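Cafe Waste and Take-Out Cups — project report, Mahtab Heydari

Aim: find out how much of the trash at the Bamitz and Okabe cafes is single-use. Two sites, one term. Started late, so data is thin for Okabe.

Method. Weighed bags at closing, sorted by hand, wrote it all on a tally sheet. Food scraps went in a seperate bin. Tables wiped down between bags. 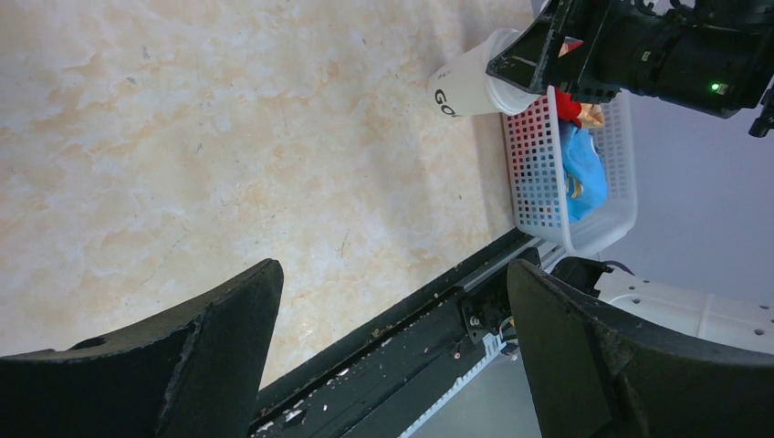

Results: 1184 items from Bamitz. Mostly napkins and cups — then sugar packets. Okabe sheet still being typed up, will add in March. Lids were logged apart from cups, paper and plastic go in differnt streams here.

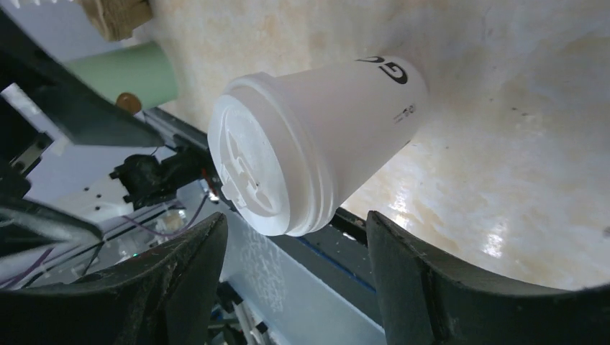 Page 2

Discussion. Discount for bringing a mug didn't do much at Bamitz. Sign too small? Staff forgot to mention it at busy times. Jomance has a deposit scheme — worth a look next term. Need a bigger sample, 2000 items at least.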